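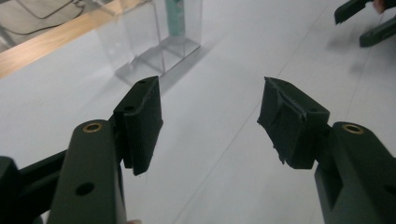
From: Tarek El Idrissi
To: Berkville Old House List
Date: Sep 10, 2018
Subject: Re: [berkville-house] White tile floor, second thoughts

On the subject of pale floors, Ragab wrote:

> We are about to do the back room and my wife has her heart set on
> white tile, or near enough to white. Everybody I mention it to makes
> a face. Is it really that bad to keep clean? The man at Sullumero
> says a quick mop once a week and you're done, but he is also the man
> selling it. Also, any opinion on grout color? He is pushing white for
> that too. And has anyone used the Plelell stuff that's supposed to
> take haze off?

Ragab,

The man at Sullumero told me the same thing in December, with the same straight face I imagine. I have now lived with my pale gray tile long enough to report back.

It is a fine floor. I like it more than I expected to. The room faces north and used to feel like the inside of a shoe, and the floor fixed that better than the two lamps I'd bought for the purpose. What it won't do is keep a secret. Coffee grounds, a dropped raisin, one hair from a dog who hasn't been allowed in there for years, it all gets presented to you like evidence. Our old brown linoleum was filthy for 15 years and we thought we were tidy people.

So, once a week, no. I sweep every day, which takes less time than complaining about it, and mop when I can't stand it. Plain warm water and a few drops of dish soap, then a second pass with clean water. The second pass is the part I skipped for months, and I blamed the tile for looking dull when the dullness was soap I had put there myself. If your mop water looks like tea, change it. I was pretty much painting the floor with the last room's dirt.
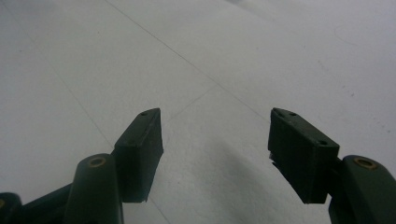 As for the grout, do not let him sell you white. Go a shade or two darker than the tile and tell your wife it's "warm." My brother-in-law went white on white in his hallway and spends his evenings on his knees with a toothbrush, and he is not a religious man. Whatever you pick, seal it before you move anything back in. I waited 9 days, which was long enough for a bottle of soy sauce to find the corner by the door. There is a rug there now.

The Plelell haze remover works, in that the haze went away. So did the feeling in my nose. Open the window and wear gloves, and try it on a spare tile first. I paid $12 for the bottle and used maybe a third of it, so if you want the rest you can have it. It's in the garage, in the coffee can with the tile spacers, and you can take the spacers too.

One more thing, buy extra tile. I ordered 40 square feet over what I needed and my family had a good laugh, and then I dropped a cast iron pan. Sullumero had already stopped carrying that color. You would think pale gray was pale gray, but you should see the ones they offered me as a match. One was practically lavender.

Does anyone on the list know how to get a chipped tile out without chipping its neighbor? I've been standing on this one when company comes.

Tarek

--
You are receiving this because you subscribed to the Berkville Old House List.
Please trim your quotes when replying.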